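Home | Reviews | Workshop | Storage | Subscribe | Contact
Print this page | E-mail to a friend

Vornix rolling cabinet - two months in

Bought this in January after the old Statow finally lost a drawer runner for good. Wanted something low, on casters, that would take a vise at one end. The Vornix was 222 at the time, the Como was a good bit more and wouldn't ship here. So, Vornix.

Assembly. Almost two hours, on my own, with the radio on. Instructions are drawings only and panel 2 is drawn upside down. Once you see it, fine. Until then, a lot of swearing. The bolts are decent, the wrench in the bag is junk, use your own.

Drawers run smooth. Full extension on the top three, the deep one at the bottom stops short and you end up fishing around at the back by feel. I keep sandpaper in there now so I don't care much. Handles are a folded lip across the whole width, which I like - nothing to catch a pocket on.

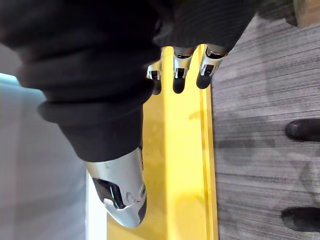 Black fingertips, black sleeve.

Paint is the weak spot. Mine came with a chip on one corner and picked up two more in the first week, and I wasn't rough with it. Vornix mailed a touch-up pen, took a while to get here, color is close but not the same. You stop noticing.

Casters: good on concrete, poor on anything soft. I tried it on the office carpet before it went out to the garage and it wanted to go everywhere but straight. The brakes hold though. Leaned on it pretty hard while filing and it stayed put.

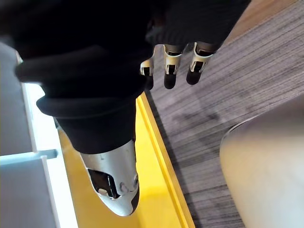
Lock is a lock. Two keys, both thin. It'll keep kids out and that's about it. One key locks all the drawers togther, and if a drawer isn't pushed fully home the bar won't drop, so check before you walk away.

Had a Van Rooij at my last job and that was the better cabinet, no question. Heavier sheet, quieter, the drawers closed themselves the last inch. Last one I saw listed was 696 without the liner. I can't tell you it's worth that for a home garage. For a shop where people slam things all day, maybe.

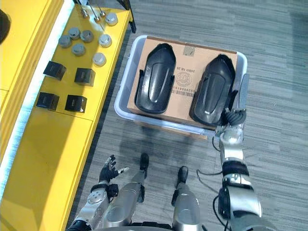 Vol. 2, No. 2

Liners. Vornix includes foam ones, they smell for a week and curl up at the edges. Threw mine out and cut some rubber matting insted. Much better, sockets stay where you leave them.

Would I buy it again - yes, at that price. Not if it goes up much. Get someone to help lift it off the pallet.

Good: drawers, brakes, handles
Bad: paint, liners, bottom drawer

Print this page | E-mail to a friend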